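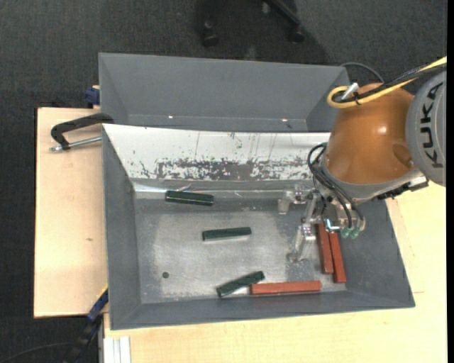 Figure 1. Front bin during a sorting run, with green and reddish-brown blocks on the floor of the bin and the second bin behind it.

Wear on a Sloped Sorting Bin: Term Project Report
Workshop Practice, Peltholm Technical College

1. Background

Our group was asked to pick one piece of shop equipment and report on how it holds up in use. We chose the bins from the block sorting bench. They are gray, rectangular, with sloping walls, and they get used most days of the term. The bench was set up in January and the bins have not been replaced.

The task on the bench is simple. Bar-shaped blocks go into the front bin and get moved to the one behind it, then back again. There are two kinds, a shorter green bar and a longer reddish-brown one. We wanted to know which parts of the bin suffer most and whether block length has anything to do with it.

2. Method

We kept a log of every transfer over the test period. The total was 921 transfers. Of these, 759 were completed on the first try and the rest needed at least one more attempt. After every 25 transfers we stopped, wiped the bin floor with a dry cloth and checked the panel on the back wall.

We did not sort the blocks into any pattern before a run. They were tipped in and left where they landed — sometimes flat along the front, sometimes at an angle, sometimes side by side at the right.

3. Observations

The back panel is the worst part. It is white and slopes down into the bin, and the upper part has thin dark streaks running up and down, with small specks between them. We could feel some of the streaks with a fingernail. Lower down the coating has come off in irregular bits and left a wide patch of dark gray-brown material. In Figure 1 the patch starts left of center and runs on to the right.

The shiny strip under the panel has wrinkled near the middle. We first logged this after transfer 700, but it may have started sooner, as the early log sheets have no column for the strip. That was our mistake and we added the column too late to be useful.

The floor is bare gray metal. It is scuffed and lighter in the middle and darker close to the walls. We take this to mean that most of the contact happens in the middle, but we did not measure it. There is a small round hole toward the left side of the floor. No block got caught on it in our log.

4. Block length

The long blocks gave more trouble than the short ones. When one comes to rest along the front edge it sits close to the wall and there is little room beside it. Two lying side by side are also slow to separate. The green ones were easier from almost any position.

We expected the long blocks to cause most of the damage to the panel. We can't show that from our data. The log records which block was moved but not which one touched the wall.

5. Repairs considered

Touch-up paint. Boateng Supply sells a white enamel that sticks to most surfaces. Cheap, but we think it would flake again in the same place.

Replacement panel. Zedach cuts plastic sheet to size. This is our preferred option, provided the new sheet keeps the same slope.

Rubber liner. Cekeo makes a thin one with a sticky back. We tested a scrap of it on the bench top and the blocks dragged on it, so we dropped the idea.

6. Further work

The next group should record wall contacts separately and photograph the strip from the first day. A second bin with a new panel, run next to the old one, would give a fair comparison.

Comments (3)

benchrat_4
We had the same flaking last year on the taller bins. Sanding the edge of the bare patch slowed it down for a few weeks.

Marlow2B
Did you try turning the bin around halfway through? Might spread the wear out a bit.

quietlathe
Good report. Would like to see the log sheets if you still have them — section 4 is the part I need for my own project.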